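Six weeks of paying a robot to do my chores

I said in December that I wouldn't write about home robots again until I'd lived with one that wasn't on a stage at a trade show. Well, I've now had the Rajput in the apartment for six weeks, on the Zusto subscription, at my own expense, and I have opinions.

For anyone who skipped the earlier posts: Rajput is the machine, two arms on a wheeled base with a camera up top. Zusto is the company that rents it to you, updates it and answers the phone. The software that decides what the arms do comes from a third outfit, Flevow, and you will hear that name a lot, mainly from Zusto when something goes wrong. I pay 82 dollars a month on the early customer plan. The price goes up after the first year and no one would tell me to what.

The sales page lists 60 household tasks. I printed it out and went through it with a pen, and I'd say that list has been padded by someone who knows how to pad. "Move chair to table" and "move chair from table" are two tasks. So are "pick up sock" and "pick up pair of socks." Once I'd crossed out the duplicates and the things I'd never ask for (I don't own a fish tank), I was left with 11 jobs I wanted done. Those are the ones I've been running.

Laundry first, as that's what everyone asks about. It will carry clothes from the bedroom floor to the hamper. It won't fold anything you'd be willing to wear to work. Towels come out as a sort of loose parcel. I stopped asking in week two.

Dishes I gave up on sooner. It can load a plastic cup. I own four plastic cups.

Tidying the living room is where the thing earns some of its money. If you show it where an object lives, through the app, it will put that object back there most of the time. Remote, slippers, the dog's rope. It is slow – I've timed it at 11 minutes for a floor I could clear in two – but I'm at the office while it happens, so I've stopped caring about slow. What I do care about is that it sometimes decides a job is complete with the rope still in the middle of the rug, and then sends me a cheerful message saying so.

The setup deserves its own complaint. Zusto sends a technician, in my case a patient man named Juraj Pešek, who spent most of a Wednesday morning walking the robot around my rooms and asking me what I called things. He was good. He also told me that the floor reflections might confuse it in the afternoon and that I should think about blinds. I asked whether blinds were mentioned anywhere in the contract. They weren't. I have not bought blinds.

Then there's the app, which logged me out three times in the first week and which still wants to know my birthday.

My friend Garba Nwankwo has the Bikberg, the main rival, and we've been comparing notes over beers. His has one arm and costs less. It's worse at anything that needs holding steady and it's better at not getting in the way, and he likes that it says "I can't do that" instead of having a go. I've come round to thinking that's a feature worth paying for. Mine always has a go.

Which gets me to the trash. Changing the liner is task number 14 on the Zusto list, and it's the one in the promo video, with the bag floating open like a parachute. It's also the one I was most sure would be faked. A thin plastic bag is a horrible thing to handle. It sticks to itself, it has no shape, and half the time I can't find the open end myself. So I asked for it over and over, with the small round bin I keep on the parquet by the white cabinet.
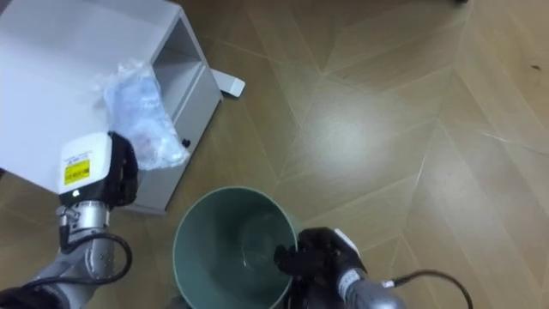
Task 14 under way: bag in the left gripper, the right one at the rim of the bin.

Two arms do make sense for this job, I'll give them that. One can deal with the bag while the other deals with the bin, and a one-armed machine has to pick. Garba's doesn't even offer it.

My tally over the six weeks is a 69 percent success rate, where success means the bag is inside the bin and folded over the edge far enough that it won't slide down when I throw in an apple core. Zusto quotes a higher figure. When I asked how they score it, I was told the bag counts as fitted if it's in the bin. By that standard I could fit a liner by dropping it from across the room.

The failures aren't dramatic. The bag goes in sideways, or only one side gets over the rim, or the robot lets go too early and starts again with the bag in worse shape than before. It has never torn one, and it has never knocked the bin across the room, both of which I'd predicted in writing. I owe Juraj a coffee over that.

Would I tell you to get one? At 82 dollars a month, for floor tidying and a bin liner two times out of three, no. If bending down is hard for you, or if you can't grip things well, the sums look different and I'd at least ask for the two-week trial, which exists but is hidden at the bottom of the FAQ. Get them to do your own jobs in your own rooms during it, and keep your own score.

I'm keeping mine until the summer. Flevow has promised an update for "soft items," which I take to mean towels, and I've put the old tea towels aside for it. Comments are open, but please don't send me the parachute video again.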